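五月了，叠衣服这个坑我还没爬出来，哈哈。

周一晚上又跑去 Nirau 那边的共享工坊，跟 Elango 一起折腾我们那对双臂（项目名还是叫 Cistik，懒得改了）。上个月光毛巾就叠了 97 次，四四方方的，太听话了，没意思。这次直接上粉色的软针织布，一拉就变形，边上还老爱打卷，两条胳膊得配合着来，一边拽住一边慢慢理，力气稍微大一点整块布就跟着跑。

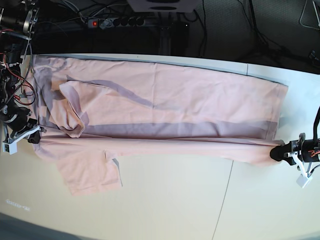
夹爪的力度我改了好几版。最早电流限得太低，布老是溜；调高了又怕把电机烧了，最后设在 38%，先这么用着吧。指尖想贴一层硅胶，Ratree 说她那儿有剩的，下次带来试试！

线还是乱，扎带买了一大包，就是一直没动手……Elango 看不下去，说再不理他就自己来理（那太好了，请便）。

软件这边，两臂的动作原来各跑各的，现在改成共用一个时钟，顺眼多了。腕部摄像头的曝光也锁死了，自动曝光一碰上浅色布料就乱跳，烦得很。
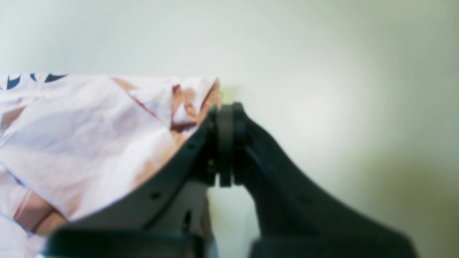 *腕部摄像头视角：两根手指捏着布料*

下一步想把翻面也做进去，代码整理完就丢上来。有玩过软布抓取的朋友，留言教教我怎么对付卷边呗～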